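Bench notebook – August, 7:40 am

Sourdough starter bread is off the list for the open house, so I can finally write down where we are with finishes. Ferhat wants one recipe for everything that leaves the shop and I keep telling him (nicely!) that a cutting board and a bookshelf don't live the same life.

Wiped on the second coat of the Soylu oil yesterday before lunch. It goes on beautifully, smells like a walnut pie, and takes forever to cure. The strip I did last month still leaves a faint ring when I set a cold glass on it overnight. The Vakska hardwax stopped ringing after nine days. Saadet's opinion is that nine days is fine if you plan for it and I think she's right, we just never plan for it.

Batch notes so I don't lose them again: tin 1,214 is the one with the skin on top. Strain it through a paint filter before using. Tin 2,080 is fresh, lid is tight, leave it alone until the other one is gone. Kadir, this means you.

Sanding. Ozan went up to 1,000 on his test piece and it looks gorgeous, like a river stone, but the oil mostly sat on top and he spent half the morning buffing it off. Mine stopped at 180 and drank everything I gave it. Next round I want to try 220, raise the grain with a damp rag, let it sit, knock it back by hand and see if that gets rid of the fuzzy feeling after the first wash. Write the grit on the back in PENCIL, the marker bled through on two of them and now they're shop coasters. 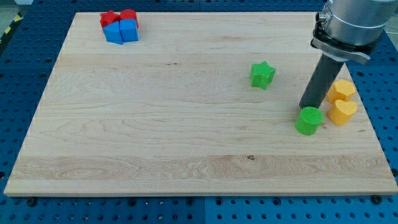 Rags: still drying flat on the fence, one layer, then into the water can. Found a balled-up one behind the drill press on the way out last night and did not enjoy it. I don't care whose it was, please just don't.

Called Farnura about the beeswax. They have the pellets but only in the big sack, $34 with pickup, and Necati says he'll split it with us for his candle molds. Said yes before he could change his mind.

To do: strain the old tin, cut six more test strips from the offcut bin, ask Saadet for her glass-ring chart, order gloves (medium, we have enough large to last until I retire).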